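Hunell Lane Run

The Hunell Lane Run is a student project in outdoor robot driving, and I've been part of it long enough that I ended up writing this page for the club's own encyclopedia. It belongs to the Sanar robotics club, it meets on Thursday afternoons in term time, and the task sounds dead simple: send a small wheeled robot down a shared lane between two rows of houses and have it stay off the kerbs. My first go at it took me most of a spring and a fair bit of sulking!

Name and origin

Hunell is what we call the course (the older members named it, and I've heard two stories about why, so I'll leave both out). The project started as an indoor exercise with tape on a hall floor. Tape is lovely. It's bright, it's flat and it stays where you put it, and after a few terms everyone's robot could follow it without much thought. Somebody suggested brick paving and real kerbs, and we moved outside.

The robot

We drive a four-wheeled base called the Rarnilier, which carries its camera low down at the front. The steering program is called Kostiuk and the club has been patching it for years, so some parts of it are very tidy and some parts you really don't want to open before tea. New members get a working copy and are asked to change one thing at a time. Hardly any of us manage that.

The course

A full run is 70 metres, with the robot heading up the lane towards the white house at the end. Carports open off both sides, and the kerbs are low enough to be easy to miss from wheel height. 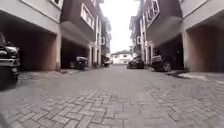
Grey pavers, carports left and right, and the white house in the distance.

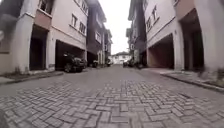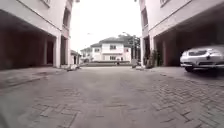
Scoring is out of 1000, split down the middle: 500 for steering and 500 for the written log. People grumble about the log every single year (I did too), but it's where most of the learning happens. You have to say what your robot thought it was looking at whenever it changed course, and that gets embarrassing quickly. Mine once wrote "kerb" over and over while pointing straight at a shadow.

The best score I've had is 501. Yes, I know. Full marks for the log and a single point for steering, and I've been teased about it ever since, but a very well documented disaster is still worth something in my book.

Usual difficulties

Shadow is the big one. A carport under an overhanging floor is so dark compared with the lane that Kostiuk tends to treat it either as a wall or as a lovely wide road, depending on how you've set the brightness. Bright white skies make it worse, as the camera darkens everything else to cope. Most of us now crop off the top of the view before doing anything clever.

Zigzag brickwork is the other nuisance. Edge finders adore it. They'll happily pick out a hundred little diagonal lines and ignore the one long line you care about, so a bit of blurring first goes a long way. I tried filtering by angle for weeks and then a first-year fixed the same problem by shrinking the image, which I'm still a little cross about.

Running a session

Robots go one at a time at walking pace, with a person walking alongside holding the stop button. If a resident wants to drive in or out, the run is scrapped and started again with no penalty. Batteries are charged the night before, and the log has to be handed in by six o'clock the same day, spelling mistakes and all.

Related projects

There's a shorter version for beginners that uses only the first stretch of lane and skips the log, and a night version that has been talked about since before I joined. I'd love to see it happen, though we'd need better lamps on the Rarnilier first.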